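Hosting a newly arrived family: your questions answered

Okstead Welcome matches people who have been granted protection in this country with local households who have a room, or sometimes a whole annexe, to spare. We get asked a great many things at our drop-in mornings, so we have gathered up the ones that come round most often. If yours is missing, do please ring or write – we like a chat, and you won't be the first to ask it, whatever it is!

Who are the guests?

Most are families and single adults who already have their papers and are waiting for a home of their own, which can be a slow business. Some have come through a government resettlement scheme and some made a claim after arriving by themselves. We don't place people whose cases are still being decided, as their housing is dealt with elsewhere.

How long would somebody stay?

We ask for six months, though plenty of hosts and guests end up agreeing on longer. If you can only manage a shorter spell, over August for instance, when students are away and rooms stand free, tell us anyway and we may well have somebody who needs a bridge between two addresses.

What should the bedroom have in it?

A proper bed, a door that shuts, somewhere to put clothes and a bit of clear surface. It needn't be smart. Fresh bedding is lovely, and so are a few small things to eat on the first night, when people are often too tired or too shy to come down to the kitchen. 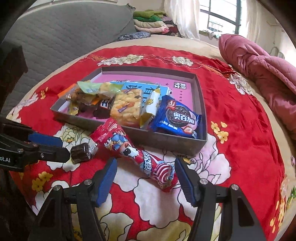
Wrapped snacks in a shallow box on a flowered bedspread.

Do ask us about diet before you shop. We always pass on what a family has told us about halal food, allergies and so on, and it saves everybody an awkward moment over the biscuits.

Do I get any money for it?

Yes, there is a thank-you payment of 600 pounds a month for each household, however many guests you have. It comes from our own fund and is meant to cover heating, hot water and the extra wear on the stair carpet. You may not charge rent on top. If you receive benefits or have a mortgage, please speak to your adviser or lender first, and we will happily write a letter for you to show them.

What checks will you do?

One of us visits to see the room and have a cup of tea, and every adult in the house fills in a form for a background check. The whole thing usually takes 20 working days, a little more if you have moved house a lot. Alaric Hutchins looks after the visits in Custwood and Fletwood and will try to fit round your working hours, evenings included.

What if we don't share a language?

You would be surprised how far a kettle and a phone will get you. For anything that matters, such as doctor's letters or forms from the council, we book an interpreter through Mirzaei and pay the bill ourselves. Children tend to race ahead of their parents with English, and we do ask hosts not to lean on them to translate grown-up matters. Books in a child's first language are very welcome and our lending shelf now has 200 of them, so have a rummage.
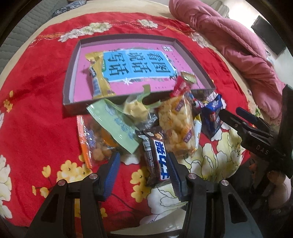 Can I be matched with a particular family?

If you already know them, yes, provided both sides agree and the checks are done in the usual way. Otherwise we match on practical things first: school places, bus routes, stairs, pets and how many beds you have.

What happens if it isn't working?

Ring us early, please, even if it feels like a small grumble about the bathroom. Most troubles can be sorted with a sit-down and somebody neutral in the room. If it really can't go on, we ask for four weeks' notice so that we can find another place.

I haven't got a room. Can I still help?

Very much so. We need drivers, people to practise English with, and money, always. A gift of 1,000 pounds pays for a family's deposit on a small flat, but a few pounds a month is every bit as welcome. You can also come along to the drop-in, where the doors open at 10am and there is generally cake.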